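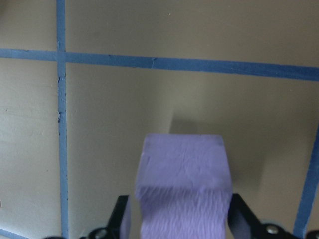

What is grid-cell resetting in robot learning?

It is a method for placing objects at the start of each trial, in which the work surface is divided into marked cells and every object gets a cell before the robot moves.

**Grid-cell resetting** is used when a research group wants to compare several control policies on the same manipulation task. The starting positions are drawn from a list, and the person who prepares the table puts each object in the cell named there. Inside the cell the object may stand freely, so the policy still meets small changes of position and angle.

## Background

In early studies of learned grasping, objects were often placed by hand without any marks. Two laboratories could then report very different results for the same policy. The Musberg protocol answered this problem with a printed mat, but the mat moved easily and was difficult to replace. The later Prarnthorpe variant uses tape on the table covering, and it is cheap to repair when a line gets damaged.

## Procedure

A typical table has a paper cover and lines of blue tape. The cells are large compared with the objects — a small block takes up only a part of one cell. Common objects are blocks, cubes and plates, in colors that are easy to separate from the background. The start list also says whether an object stands alone or on top of another one.
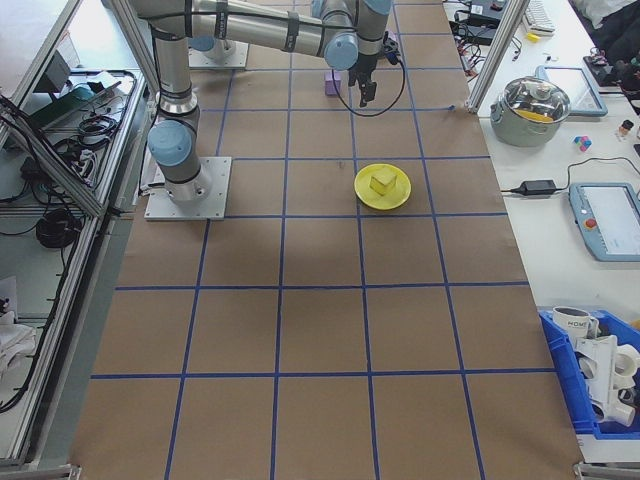

## Reported results

The Castillo study compared free placement and grid-cell placement over 2000 trials with one pick-and-place policy. Under free placement the success rate was 70 percent, and under grid-cell placement it was 82 percent. The authors explained the difference by the habits of the operators, who without a grid had put objects close to the border of the reachable area more often.

## Limitations

A policy trained on a marked table may learn to use the lines as a visual cue. In the Fornton tests, removal of the tape lowered the success of 2 policies, while the others were not affected. Some groups therefore train with the lines and evaluate on a plain surface as well.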